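Home | Notebook | Methods | Archive | Contact

Conflict Monitoring Workshop, notebook entry, Friday, 09:40

Work continued on the displacement reports from Danine district. The Ghanem desk has forwarded a second set of accounts of the fighting near the Multari crossing. Two of them give 3,000 people as having left the town; a third gives 1,000 and refers to the eastern quarter only. The figures are not to be merged until the area covered by each has been settled.

The claim that 40 houses were burned rests on one source. It remains graded as unconfirmed. Colleagues are asked not to repeat it in the weekly summary.

Fetasix was run on the full set and marked nine reports as duplicates. On reading, several share wording but name different villages. These have been returned to the queue for checking by hand.
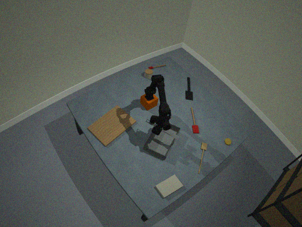 Entered by: Duty Analyst, Reports Section

The January ceasefire text has been received in two versions, which differ on the withdrawal line. Both are filed. A request for the signed copy has gone to the Ghanem desk.

Outstanding: place-name spellings for Danine; map sheet for the crossing.

Recent entries
Grading single-source claims
Road closures north of Multari
Notes on the ceasefire annex

Contact the workshop | Copyright Reports Section | Back to top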